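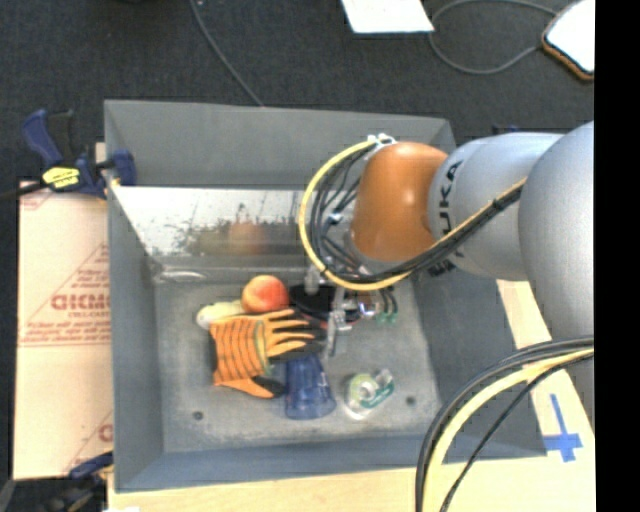

# Trallport 旧城手绘招牌调查：字是怎么留在墙上的

课程：城市与文字（春季学期小组项目）
组员：Thư Lã 和我

## 一、起因

第一次注意到墙上的字，是在等公交的时候。Trallport 旧城的 Zirlow 街有一段很窄，公交站牌对面是一栋三层的砖房，底层现在卖手机壳，二楼窗户下面却横着一行褪得快看不见的大字，写的是“绳索、帆布、桐油”。我坐这路车坐了一年多，那天下午四点多，太阳斜着打过来，字突然就浮出来了！笔画边上还有一道深色的影子，是当年画上去的立体阴影，和真正的阳光方向刚好相反，看着特别奇怪，也特别好看。

我把照片发给 Thư Lã，她回了我三张别处的。原来她从高中起就在拍这种东西，手机里专门有一个相册，名字叫“墙说话”。我们俩当天晚上就决定把期中要交的选题换掉，原来那个关于地铁导视的题目反正也写不下去。

手绘招牌（我们只研究直接画在墙面、木板或者玻璃上的，不算后来的喷绘布和灯箱）在旧城里剩得还不少，但是没有人系统地记过。市立图书馆的地方文献室有一本旧城建筑图册，里面拍了很多门面，可惜图注只写门牌和年代，字是谁写的、写了什么，一概不提。我们想做的事情很简单：把还在的找出来，看清楚，弄明白它们是怎么画的，再去问问画过它们的人。

## 二、调查范围和做法

我们把范围定在旧城的老城墙遗址以内，再加上码头一侧的 Hesport。Hesport 以前是一个独立的小渔港，后来跟旧城连成一片，当地人说话还是会分“进城”和“在港里”。原计划不包括它，可是 Thư Lã 去那边吃鱼汤，回来说那边的船具店门板上全是字，我们就把它加进来了。

走街的办法很笨，就是每条街走两遍，一遍看左边，一遍看右边，而且尽量一遍在上午，一遍在傍晚。光线的影响比我们想的大得多。褪色的字在正午几乎是平的，什么都看不出来，傍晚侧光一来，漆膜的边缘会有一点点厚度，字形就出来了。下过小雨的墙面也好认，底灰吸水变深，有漆的地方不吸水，反而显得浅。六月有几场阵雨，我们几乎是雨一停就往外跑。

整个项目一共拍了 2,676 张照片，去掉重复的、拍糊的和后来发现是印刷品的，最后登记入册的招牌是 82 处。每一处都填一张卡片，内容包括位置、载体（砖墙、抹灰墙、木板、玻璃、铁皮）、文字内容、字体大类、颜色、有没有阴影或描边、目前的保存状况。卡片的格式改过好几版，第一版有一栏叫“美观程度”，两个人打分永远打不到一块去，就删了。

认字是最花时间的部分。有些招牌上下叠了两三层，旧的一层从新的一层里透出来，行话叫“鬼招牌”，英文里也有对应的叫法。我们用的办法是把照片转成单色，分别调各个颜色通道的对比，红色和蓝色的漆在不同通道里会一层一层地分开。第一次成功分出来的时候是在自习室，我没忍住喊了一声，被旁边的同学瞪了。

## 三、墙上都写了些什么

内容上最多的是行当和货品。旧城的招牌不太爱写店名，喜欢直接写卖什么：“煤、木炭、引火柴”，“修伞、磨刀”，“婚礼用糖”。Hesport 那边就更直接，船具店的门板上从上到下把货单写了一遍，连绳子的粗细都分了好几行。我很喜欢这种写法，像是老板站在门口一口气给你报完。

写人名的也有，而且几乎都跟手艺有关，裁缝、钟表、牙医。Polishchuk 这个姓在我们的卡片里反复出现，一开始以为是一家连锁店，后来才明白那是署名。招牌右下角有一行很小的字，有时候只有指甲盖那么高，写的就是 Polishchuk，是画招牌的作坊。知道这件事以后，我们把先前拍过的墙重新去看了一轮，蹲着看右下角，又找出好几处被落水管或者电表箱挡住一半的署名。

字体的情况可以整理成下面这样：

| 大类 | 常见位置 | 特点 |
|---|---|---|
| 粗体无衬线 | 高处砖墙 | 笔画等粗，远看清楚，常配单侧阴影 |
| 带衬线的窄体 | 门楣、木板 | 字距很紧，为了在一行里放下长的品名 |
| 连笔手写体 | 玻璃、糖果店和理发店 | 起收笔有弹性，多用金色或乳白色 |
| 混合体 | 抹灰墙 | 店名一种字，货品另一种字，中间隔一条横线或小花饰 |

分类的时候争论最多的是第二类和第四类。有一家旧药房，上面一行是标准的窄体，下面的品名写着写着就变圆了，衬线也丢了，像是师傅画到一半赶时间，或者换了徒弟接手。Thư Lã 主张算混合体，我觉得应该按主标题归类。最后的规则是以面积最大的那行字为准，另外在备注里写清楚。这条规则肯定有漏洞，有几处到现在我还是觉得归错了。

颜色比较集中。高墙上以黑、白和铁红为主，玻璃上才有金色。铁红特别耐晒，很多招牌其他颜色都没了，只剩铁红的阴影还在，结果就是你看到一排只有影子、没有字的字。Zirlow 街那行“绳索、帆布、桐油”正是这样，白色的字面粉化得差不多了，阴影倒是很完整，读它的时候要在脑子里把字填回去。

## 四、去拜访作坊

Polishchuk 作坊还在。这是整个项目里最让我们高兴的一件事！地址是从一本旧电话簿里翻到的，打过去没人接，我们就在一个星期一直接找过去了。铺子在 Hesport 靠里的一条巷子，门口没有招牌（我们当然问了为什么，回答是“找我的人都知道在哪儿”）。

现在管事的是第三代，愿意让我们记录，但不想在报告里出现全名，下文就叫她师傅。她平时主要给船写船名，给墙写字的活儿一年没有几单。她给我们看了两样东西，都是我在书上读到过却没见过实物的。

第一样是打孔的纸样。大幅的字先在牛皮纸上画好，沿着轮廓用带齿的小滚轮轧出一串小孔，再把纸贴在墙上，用装了炭粉的布包在上面拍。纸揭下来，墙上就有一圈细细的黑点，照着连就行。她从柜子顶上抽出一卷很旧的纸样，展开来有半面墙那么长，上面的孔被炭粉糊得发亮。纸样可以反复用，怪不得我们登记的几家煤店，“煤”那个词的字形一模一样，连首字母上那个有点歪的弯都一样。回来以后我们把这几处照片叠在一起比，轮廓真的能对上，这就解决了我们一直没想通的一个问题。

第二样是腕杖，一根细长的木棍，一头包着软皮。画的时候左手拿着，软的那头顶住墙面，右手手腕架在棍子上，线就稳了。师傅让我们一人试了一条直线。我画的那条，怎么说呢，开头还行，中间喘了口气，就出去了。Thư Lã 画得比我好得多，师傅说她停笔停得对：长线要分段，停的时候笔不离开墙，顺着原来的力气接着走。

我们问了阴影方向的事。旧城绝大多数招牌的阴影都画在字的左下方，跟书里讲的一样：字母的左侧直边多，阴影落在左边，需要处理的曲线和转角少一些，画起来省力。师傅的说法更实际，她说右手画画，左下的笔顺手，画完一排不用回头。她还说她爷爷有个习惯，朝南的墙会特意留心一下，如果店主在乎，就把阴影换到右边。我们回去翻卡片，还真有阴影在右边的，其中署了名的都在朝南的墙上。没署名的就说不好了，数量太少，我们不敢下结论。

调漆的部分她讲得很快，录音听了好几遍才整理出来。大意是墙上的字不能用太油的漆，干了以后表面发硬，里面的墙还在呼吸，一两个冬天就会起壳。老办法是头一道稀，第二道稍稠，字面只盖一层，宁可薄一点让它慢慢粉化，也不要厚厚一层整块往下掉。我想到那些褪色的字，以前觉得是没画好才褪的，听完以后完全换了一种眼光。

## 五、自己试着画一块

项目要求里有一项是“实践环节”，我们决定照作坊的办法画一块板。板子是旧货市场买的橱柜门，打磨以后上了两遍底漆。内容定了很久，最后写的是“热汤、面包”，因为里面既有直笔多的字母，也有圆弧多的字母，能练到不同的笔法。

过程记录如下，给以后想做的同学参考：

1. 纸样按实际大小画，先用铅笔定上下两条线，再定字的中轴。圆形的字母要比上下线略微出头，否则看着会矮。
2. 没有齿轮滚子，用缝纫用的描线轮代替，纸下面垫毛毡。孔太密纸会断，我们废了一张。
3. 炭粉用布包拍，力气要小。拍重了会散开，擦也擦不干净，上漆以后浅色字会发灰。
4. 笔用平头长毛的，蘸漆以后在硬纸片上来回抿，把毛抿成一道薄刃再下笔。
5. 直边先画，弧线后画，转角最后补。弧线一定要一边画一边在手指间搓笔杆，让笔头跟着转。
6. 阴影等字面干透再画，和字面之间留一条窄缝，不要贴上去。

第六条我们一开始没做到，阴影紧贴着字，远看糊成一团。重新画的时候留了一条缝，同样的颜色，一下子就立起来了，两个人站在走廊尽头看了半天，特别得意。那条缝在旧城的墙上到处都是，我拍了那么多张，自己动手以前居然没留意过。

画坏的地方也写在这里。第二行的字距是从左往右凭感觉排的，排到后面不够了，最后两个字母挤在一起。作坊的办法是从中间往两边排，师傅讲过，我记在本子上了，画的时候没想起来。

## 六、保存状况和几点想法

登记的招牌里，完整清楚的是少数，大多数处在“侧光下可以读”的状态，还有一些只能读出一部分。威胁主要来自几个方面。翻新外墙最彻底，一刷就没了，我们登记期间就有一处铁匠铺的字被涂成了奶黄色，好在前一周拍过。管线和空调外机是慢慢遮，常常正好装在字中间。涂鸦我们原来以为会很严重，实际情况还好，画涂鸦的人好像会绕开老字，有一面墙甚至是沿着旧字的边缘画过去的。

要不要修，我们两个意见不一样。Thư Lã 觉得可以请作坊把其中几处照原样重描，字本来就是给人看的，隔几年描一次，过去的店主也是这么做的，叠了好几层的墙就是证据。我更愿意让它们留在现在的样子，重描以后能读到的只有最上面一层，底下的就被封住了。我们把这个问题带去问师傅，她的反应是先问谁出钱，然后说，店都没有了，描它做什么，有新店要写字再来找我。这个回答我们想了很久，也没有因此达成一致，报告里就两种意见都保留。

比较容易做的是记录。我们把全部卡片和选出的照片整理成了一份公开目录，按街道排列，每处附正午和侧光各一张。地方文献室同意收一份，放在建筑图册旁边，已经约好六月底送去。目录前面的说明文字限在 2,000 字以内，写的时候删得很痛苦，尤其是关于玻璃贴金的那一段，资料明明找了一大堆。

## 七、不足和后续

- 院子里面的招牌基本没有覆盖。旧城很多作坊的字写在内院墙上，要住户开门才进得去，我们敲开的门不多。
- 年代判断很粗。除了少数能和旧电话簿、旧报纸广告对上的，其余只写了“早于某次翻修”。
- 语言方面，旧城的招牌里夹了不少港里方言的拼法，比如“绳”这个词至少有两种写法。我们只照录，没有能力分析，希望语言学方向的同学接着做。
- 作坊的纸样没有扫描。师傅答应让我们秋天再去，条件是帮她把柜子顶上的那些卷全部拿下来擦一遍灰。我们当然答应了！

下学期我想先做 Hesport 的船名。船名每年都要重描，有的船换了主人会改名，旧名字的轮廓留在漆下面，跟墙上的情况很像，只是更新得快得多，可以连着跟几年。Thư Lã 想继续跑内院，她已经学会在楼道口先喊一声“看墙上的字”，据说成功率不错。

## 附：认字小经验

- 带一把小喷壶，喷清水，只喷抹灰墙，先问过房主。
- 读不出来的时候退到街对面，眯眼看整行，别盯单个字母。
- 右下角一定要看，署名、年份、有时候还有作坊的旧电话。
- 商店橱窗上的金字从店里面看更清楚，反着读就行。
- 玻璃上的字拍照时在镜头后面撑一把黑伞，挡反光很好用。
- 卡片当天填。隔夜再填，颜色就会记错，我们在“墨绿”和“黑”之间至少错过一次，后来又专门跑回去看了一趟。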